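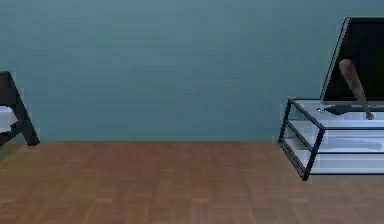 The living room in Jisico, with the television, the console and the baseball bat.

In December I moved our Pradinon to a new computer, and I promised Izzati Yeoh that I would write down the steps, so that she does not have to ask me again in half a year. The Pradinon is a small wheeled base with one arm. We run it first in the simulator, Jisico, and only after this on the real floor in the workshop. Most of the work of looking after the robot is therefore work on the simulated rooms, which surprised me when I started this job.

The first thing I do on a new computer is to load the living room and leave the robot switched off. I look at the walls and the floor from a fixed viewpoint for a few minutes. If the textures load in the wrong order, the planks of the floor can flicker when the view turns, and then the depth values are also wrong. It took me two evenings to understand this the first time, when I was looking for the mistake in the arm.

After the room is loaded I check the collision shapes. Every object has two bodies: the one you see and the one the physics uses. For a thing like the media console they are easy to get wrong. The frame is thin and black, the three tiers are pale and partly transparent, and the automatic tool of Jisico likes to wrap everything into one solid box. With a solid box the arm cannot reach the middle shelf at all. It stops in the air in front of it and reports a contact. I delete the box and put separate flat shapes for each tier, and one narrow bar for every piece of the frame.

The bat needs its own check. It leans on the screen of the television, with the thick end up and the knob down on the top of the console, and an object that leans is never comfortable for a physics engine. With the default friction it slides down before the robot has finished its start routine. I raised the friction between the bat and the console, but I left the screen as it was. Then I let the simulation run for 200 steps without any command and compare the position of the knob at the beginning and at the end. If the difference is more than 3 millimeters, I do not continue.

Idris Lewis told me that at Mastovora, where he worked before, they simply glued such objects with a fixed joint and released it when the gripper came near. I tried it. It is faster to set up, but at the moment of the release the bat got a small push from nowhere, and in run 66 it fell behind the console. I went back to friction.

Next comes the camera of the robot. The mounting height on our real Pradinon was changed in the summer, when we replaced the neck bracket, and the old value was still in the configuration file. I measured it again with a steel ruler from the floor to the center of the lens and wrote the new value in both places – the file for Jisico and the file for the robot. Please change both, Izzati. They do not read from each other.

The last step is the long test. I start the drive from the left side of the room, let the base cross the open floor to the console, take the bat and return. I leave it overnight. On the new computer the test stopped at run 316 with a full disk, as I had forgotten to turn off the saving of the depth pictures. The setting is called keep_depth and it is on after every fresh installation.

I still have to copy the wheel parameters from the old computer. One wheel of the real robot is a little worn, and the base pulls slightly to the right. I want to measure this again before I write any number into the file.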